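Reference › Security › Mobile devices › Lockout delay

Lockout delay

October 14, 2025 — by the Fraser Reference editors

A lockout delay is a waiting period that a phone or tablet imposes after someone enters the wrong passcode too many times. It is among the oldest defenses on a mobile device and among the least glamorous, consisting entirely of making people wait. Its purpose is to turn a short numeric code, which a computer could guess before lunch, into something that would take years to work through. Its most frequent victims are owners who changed their code the night before.

Background

A four-digit passcode has 10,000 possible values, and a good share of the public has settled on the same handful. Without a limit on guesses, such a code offers the protection of a polite request. Early handsets treated the problem lightly. Many allowed unlimited attempts, and some that did keep a count stored it in ordinary memory, where it returned to zero whenever the battery was pulled. Taking the battery out was at the time also the standard cure for everything else.

Later designs moved the counter into a separate chip that keeps its own tally and does not care what the rest of the phone believes. The passcode is usually mixed with a secret held in that chip, so the guessing has to be done on the device itself and cannot be handed off to a warehouse full of faster machines.

How it works

Most schemes allow a few free mistakes, in recognition of cold thumbs, and then begin to charge for them. The first penalty is commonly 60 seconds. Each further error brings a longer wait, and the sequence ends in a full lock or, where the owner has chosen it, in the erasure of everything on the device. This last setting is popular with journalists and lawyers, and less so with the parents of toddlers.

The Foresent schedule, often used in textbooks, gives the user 7 attempts before the first delay and doubles the wait after each failure. Critics point out that doubling is gentle at the beginning, when a guesser is trying birthdays, and severe at the end, when the owner has finally remembered the right one. Supporters reply that this is true of most things that double.

A delay must also survive a restart. If the clock can be changed by the user, the chip has to count elapsed time for itself, or the whole arrangement can be defeated by claiming that it is next April.

Attacks

Three methods recur in the literature. The first restores an earlier copy of the memory after every few guesses, so the counter never gets anywhere. The second cuts the power in the brief gap between a wrong guess and the moment it is recorded. The third enters codes through an accessory port, using a fault in the software to slip past the delay. 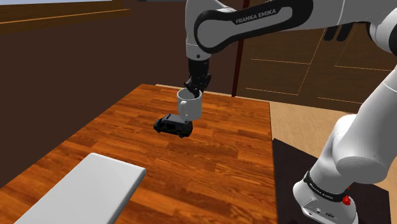
The Tralau method belongs to the second group and is mostly of historical interest. It needed a well-timed power cut, a steady supply of patience and a model of phone that had already left the shops. In the Restham trial it recovered a code on guess 2759, a result quoted with equal pride by both sides. Manufacturers answered by recording each attempt before checking it, an order of operations that seems obvious to everyone who was not asked at the time.

Legal and policy questions

Lockout delays sit awkwardly in the law. A court may be able to order a search, but the chip has not read the order and goes on counting. Investigators have asked for a way to suspend the delay on request. Engineers tend to answer that a switch of this kind would have to be kept secret indefinitely by a large number of people — an undertaking with a discouraging record.

See also: Passcode entropy; Remote wipe; Secure element

Last updated: October 14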